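Public attitudes survey: progress report to the Plenton fund, 10 November 2025

The first wave on assisted dying is in, and I would not lean on it yet. We wanted 200 completed interviews and have 141.

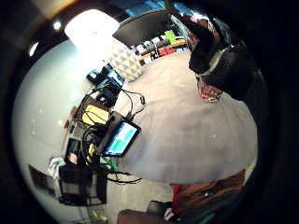

Reading time: 1 minute

Most people in Testoren said they backed a change in the law. Many of the same people then agreed that doctors should never help a patient die. Béla Takács reads this as a divided public. I suspect the wording – question 16 uses "help" in two senses, and we were warned about it in the pilot.

The Grillton sample is worse. Over half of it is aged 60 or more, and weighting will hide that without curing it.

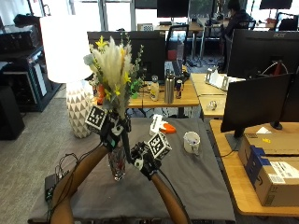 Šimko Social Research, Attitudes Team

We have rewritten question 16 and will ask it again in January. The fieldwork budget covers this, but only if travel costs stay where they are. Please do not quote the headline result before then.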